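Skilham Desk Riser, white
Reviewed by Yi-chun Cheung
2/21/23

The Skilham is a white monitor stand with a flat base and a short column. I bought mine in January to replace a Stendano clamp arm that had started to sag. I didn't want to drill or clamp anything again, so a freestanding model made sense. The desk is against a wall and gets used for work most of the day.

Assembly took 12 minutes. The column bolts to the base from underneath with four screws, and the plate on the back of the screen slides down into a slot. The hex key in the box is too short to get a good grip on. I used my own. The instructions are one folded sheet with no text, and step 3 shows the plate upside down, so check it against the holes on your monitor first.

With a large black monitor on it, the stand stays put. Typing hard makes the top of the screen move a little, less than it did on the clamp arm. I hang my over-ear headphones on the right side of the monitor and the weight hasn't tilted it. There is room in front of the base for a mug, and that's where mine usually ends up.
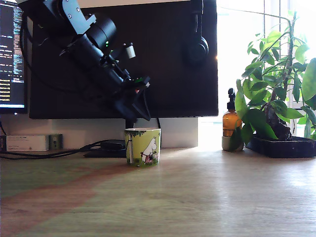 Vol. 5, No. 2

Height is the weak point. The column has three positions and the highest one is still low for anyone tall. You change it by taking the screen off, so expect to set it once and leave it. There is no swivel either. If you turn your screen to show other people things, the Genden is a better choice, though it costs more and has a deeper foot.

The white finish wipes clean with a damp cloth. Coffee left overnight on the base made a faint ring that came off with dish soap. I have one scratch near the front corner from dragging a keyboard over it. White does show cable dust, and there is no clip or channel for cables on the column. I used two Velcro ties.

I paid $140. The Yeh stand in the same size was roughly the same price but only came in black when I ordered.

Good: steady, easy to clean, small footprint.
Bad: limited height, no swivel, nothing for cables, poor hex key.

Rating: 4 out of 5. I would buy it again for a single screen that stays in one place.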